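From: Tudur Mathias
To: eynon-crew list
Subject: Re: Re: Wernosar ep 2, release and who presents

Quick one, on a train, signal awful.

Wenceslao Toledo wrote:
> Ep 1 of Wernosar is at 3,880 views after its first week, nearly
> all on phones. Stultach want the next one shorter and
> want to know if the Welsh captions go up same day. Also can
> we please settle the presenter, Lunongate are asking.

Captions yes, same day. Length, see below.
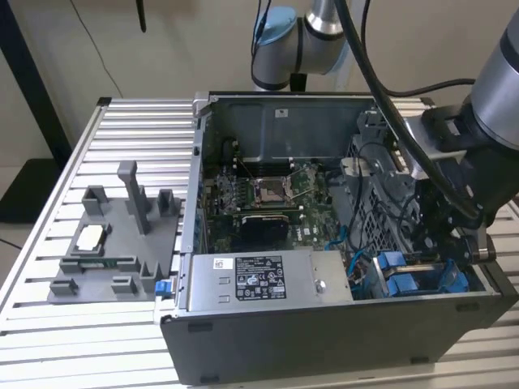
1. Running time
6 minutes, no more. The rough cut is nearly double that and the middle sags. Lose the chip shop bit, sorry, I know people like it. Keep the song.

2. Presenter
My vote is still for one of the channel people over a telly face. Their subscribers will acutally click. Lunongate's contract only says 2 named hosts, doesnt say from where. Wenceslao can you check the wording on promo posts before we ring anyone, I think they have to post from their own accounts but not sure.

3. Money
95 left in the Eynon music pot. Thats one track, or none if

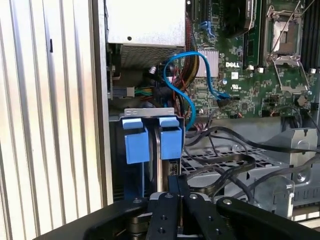

they want worldwide rights again. Could we reuse the ep 1 theme with the drums off? Sounded fine to me.

Trailer is waiting on the new logo. Will send notes on the cut tonight, after 9 probably. Shout if you hate any of this.

Tudur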